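The Report Everyone Runs and Few Set Up

On the first working day of every month, the operations desk at Cukmont pulls 23 reports out of its safety and training system. Until last year each one was run by hand. Someone picked a template, set the date range, chose the sites, exported the file and mailed it to a list of managers kept in a spreadsheet. The job took most of a day, and the spreadsheet was usually out of date.

Cukmont rents out and services pumps, and it uses a compliance package called Predo to keep track of licenses, inspections and incident records. Predo has had a scheduler for years. It sits under the administration menu, two levels down, and most customers never open it.

Jikard, the company that sells Predo, says the scheduler was built for customers with a full-time system administrator. Cukmont doesn't have one. The work fell to whoever knew the screens best, and when that person was on vacation the reports went out late or not at all.

The first attempt to automate the job went badly. The scheduler was pointed at the full employee table, which holds 3,054 records, and most of those belong to people who have left. The expired license report came back at 700 lines. Managers who had been getting a page or so opened the file, closed it and went back to asking for the old one.

The fix was a saved filter. Predo lets a user store a set of conditions — active status, site, job type — and attach it to any number of scheduled reports. Change the filter once and every report that uses it changes too. Cukmont now keeps 2 of them, one for field staff and one for the office, and all of the monthly reports use one or the other.

Permissions took longer. A scheduled report runs with the rights of the person who created it, so a manager can receive data that would be blocked on screen. Fogh, a consulting firm that sets up Predo for smaller customers, recommends a separate account that owns every schedule and can see only the fields the reports need. It also keeps the schedules running when an employee leaves and the login is shut off.

Gravel, packed earth and asphalt underfoot. 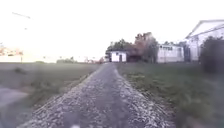
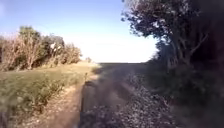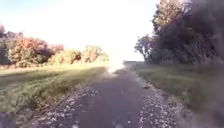
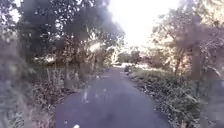 The mailing list was the last piece to move. Predo can send to a role in place of a named address, so the site manager's report goes to whoever holds that job on the day. That depends on the roles being current, and at Cukmont they were not. Two sites still listed managers who had changed jobs in May. The operations desk now checks the role table before the end of each month and corrects it there.

Some reports are still run by hand. Incident summaries carry free text that has to be read before it goes out, and the desk prefers to export those to a shared folder first. The scheduler can do the export on its own, but it overwrites the earlier file unless the date is added to the file name in the output settings.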